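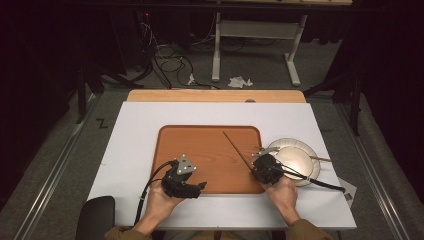 Wooden tray and round cream-colored plate, with the table board in place.

Share 8 | Comments 2

Trays, Plates and Table Boards: Frequently Asked Questions

Last revised 17 May 2021

The Nellico Tableware Lending Service provides trays, plates, chopsticks and table boards to member organizations for meals, classes and table activities. The answers on this page apply to all loans collected from the Dokel counter or delivered to an address in the Cunha district. Where a written loan agreement says something different, the agreement is to be followed.

BORROWING

Who may borrow from the service?

Any organization holding a current Nellico membership may borrow. Schools, clubs, residential homes and workplace canteens are all eligible. Individuals may not borrow in their own name, but an organization may authorize a member of staff to collect and sign on its behalf. The authorization must be on file before the date of collection.

How is a request made?

Requests are made on Form 1549, available at the Dokel counter or by mail. The form asks for the date of use, the address where the items will be kept, and the type of item required. Please complete the section on table sizes even if no boards are being requested. Incomplete forms are returned to the sender and lose their place in the order of requests.

How much notice is needed?

Requests must reach the counter at least five working days before collection. During April, when demand from schools is at its highest, the period is eight working days.

How long may items be kept?

The standard loan is two weeks. One renewal is allowed if no other member has requested the same items. Renewals should be requested before the loan ends; a renewal cannot be entered on a loan that is already overdue.

May a set be divided between two sites?

Yes, provided both addresses appear on the form. The organization that signs the agreement remains responsible for every item at either address.

TRAYS

What kinds of trays are available?

The service lends rectangular wooden trays with rounded corners in two sizes. The small size is intended for one place setting. The large size is intended for shared dishes or for use as a work surface during table activities. The trays vary in color from pale brown to a deeper orange-brown, and requests for a particular shade cannot be accepted.

How should a wooden tray be cleaned?

Wipe the tray with a soft cloth wrung out in warm water and a small amount of mild dish soap. Wipe again with clean water and dry at once with a towel. Stand the tray on its long edge until it is fully dry.

Trays must not be placed in a dishwasher, left to soak, or dried near a heater. Scouring pads and bleach are not permitted on any wooden item. A tray that has gone through a dishwasher will usually warp, and the replacement charge will apply.

May hot dishes be placed directly on a tray?

Warm plates and bowls may be. Pans taken from a stove or oven may not, even for a short time. Cork mats can be borrowed with the trays and should be listed on the same form.

Is there a required way to arrange a tray?

No. Members may arrange trays to suit their own meals and customs. For classes, the service suggests placing the tray in the center of the board with the plate beside it, so that both are within easy reach of a seated person. Left-handed users may prefer the plate on the left.

A tray has a mark that will not come off. What should be done?

Please leave it alone and note it on the return slip. Light marks are sanded out by our staff at no cost. Attempts to sand or oil a tray at home often leave an uneven surface, and the work then has to be done again.

PLATES AND CHOPSTICKS

Can the plates be put in a dishwasher?

Yes. All plates now on loan may be washed by machine on a normal setting. They should be stacked on edge in the rack with space between them. Plates from the older Flimell pattern were withdrawn in April and are no longer lent; any member still holding Flimell plates is asked to return them to the Dokel counter.

Are the plates suitable for a microwave oven?

They may be used to reheat food. They should not be heated empty.

Why are raised-rim plates recommended for practice with chopsticks?

The rim gives the user an edge against which small pieces of food can be steadied. It also keeps rolling items such as peas or beads from leaving the plate. Flat plates are available on request for more experienced groups.

Are chopsticks included with the plates?

Chopsticks are lent separately and are listed on the second page of the form. They are supplied in pairs and should be returned in pairs. If one stick has been lost or split, please return the other so that it can be matched from our stock -- the charge is then for a single stick.

How should wooden chopsticks be washed?

By hand, in warm soapy water, followed by rinsing and drying. They should be left in the open air overnight before being put back in their sleeves. Sticks packed while damp may develop an odor and cannot be lent again.

TABLE BOARDS

What is a table board for?

A board is laid over an existing table to give a plain, level surface. White boards are the most often requested, as trays and small objects stand out clearly against them. Boards also protect the table beneath from scratches and spills.

Does the board need to cover the whole table?

It does not. A narrow strip of the table may remain uncovered along one side. The board should not, however, extend past the table on the side where people are seated, where it may be tipped by a resting arm.

How is a board kept from moving?

Non-slip pads are supplied with each board and should be placed under the corners. Tape must not be used on the face of a board. If tape has been used by mistake, please do not scrape it off; report it on the return slip.

May a board be used on a carpeted floor?

Boards are for tables only. They may be stored upright on carpet, leaning against a wall, if the wall is dry and the board is out of the way of foot traffic.

RETURNS AND CHARGES

How should items be packed for return?

Plates go in the divided crate, trays in the cloth bags, and chopsticks in their sleeves. Boards are returned flat. Please do not place plates on top of trays in the same bag -- the unglazed foot of a plate will scratch the wood.

What happens if an item is lost or broken?

The item is recorded on the return slip and a replacement charge is sent to the organization with its next statement. Ordinary wear is not charged. A plate with a chip on the rim counts as broken and should be taken out of use immediately.

What if the items received do not match the form?

Members should notify the Dokel counter within two working days of collection or delivery. After that time the loan is taken to be complete as listed.

Can items be purchased?

Trays retired from lending are offered to members from time to time. Notices are posted at the counter and included with statements. Plates and boards are not sold.

Share 8 | Comments 2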